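Search this site Enter keyword Go

Drunivbridge Publishes Handling Rules for Two-Arm Workcells

8 September 2021

Drunivbridge today released a good practice guide for benches where paired robot arms handle small metal parts. The guide sets 17 rules covering bin layout, gripper approach and debris checks, and was drafted after a review of 3,393 logged picks. 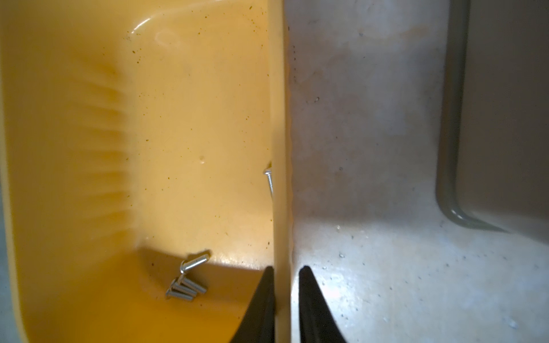
Mandla Mabaso said the rule on dividers should have been stricter, and asked that operators record every contact with a bin wall.

The guide also requires one arm to hold clear while the other is lowered into a tray. Dropped screws must be logged before work resumes.
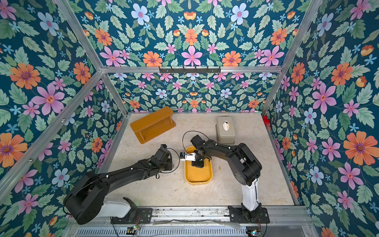

By Sille Ragnarsson, Jostberg office

Member sites have until December to adopt the rules. Grunley has already applied them at 76 benches. Printed copies are available on request.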